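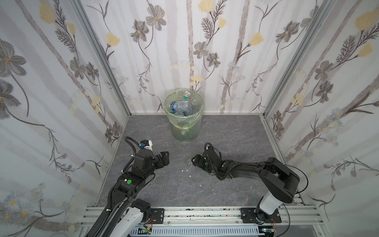

Tondondale Lab Releases Two-Arm Sorting Method for Overlapping Objects

TONDONDALE, October. Florker today released Rellau, a training method that lets a pair of robot arms decide which item in a pile to pick up first. The method was developed with Mustonen, which supplied the control software. 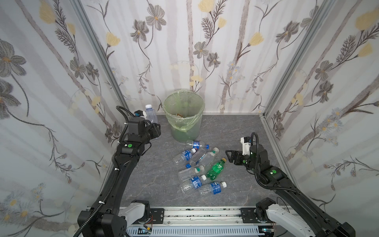 Rellau scores each object by how much of it lies under its neighbors, then assigns the pick to one arm or the other. Clear containers are a hard case for this kind of scoring. With empty drink bottles lying in front of a wastebasket on a marble-patterned floor, the floor's veining shows through the plastic and the outlines of the bottles are easily lost. The method therefore gives more weight to caps and labels than to the body of the bottle.

The policy was trained on 600 demonstrations recorded by human operators. A further 325 were held back for testing.
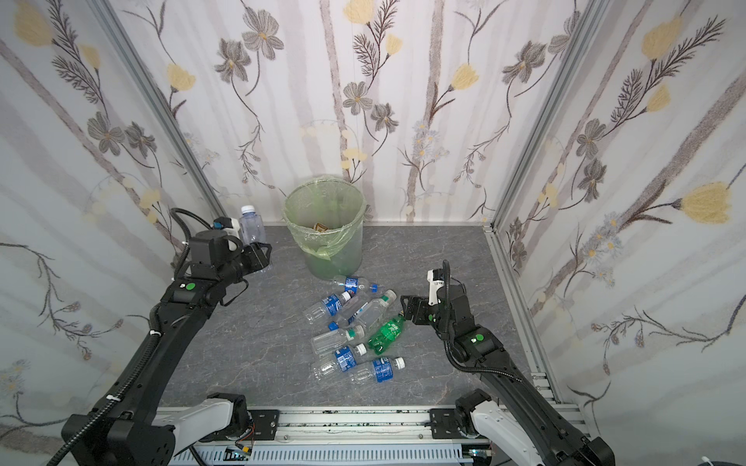 Results

Over 1,000 trial picks, the arm chosen by Rellau reached its target without contacting the other arm in all but 323 cases. Most of the contacts came late in a trial, when both arms were assigned to the same side of the pile.

"The wrist views did more than we expected," said Irja Mäkelä, who led the study.

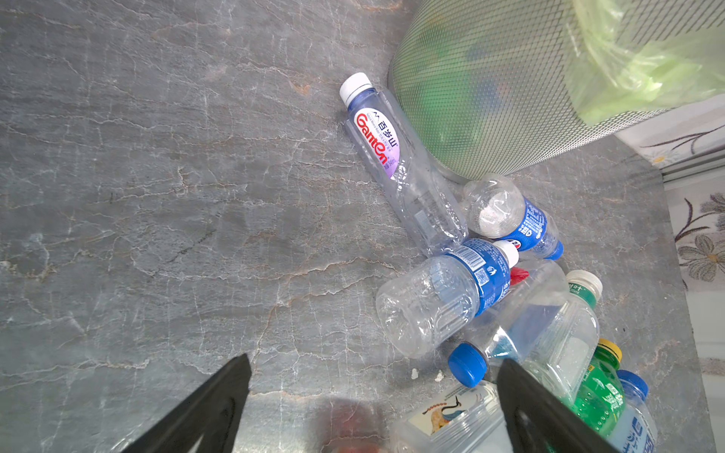
They are used only in the last part of each approach, after the fixed camera has set the pick order. Lenni Toivonen is now testing a version that uses them from the start.

Related releases
Florker Opens Second Test Cell
Heikki Laaksonen to Lead Grasping Group
Mustonen Updates Arm Control Software

Press contact: Anneli Saarela, Florker | © Florker | Back to top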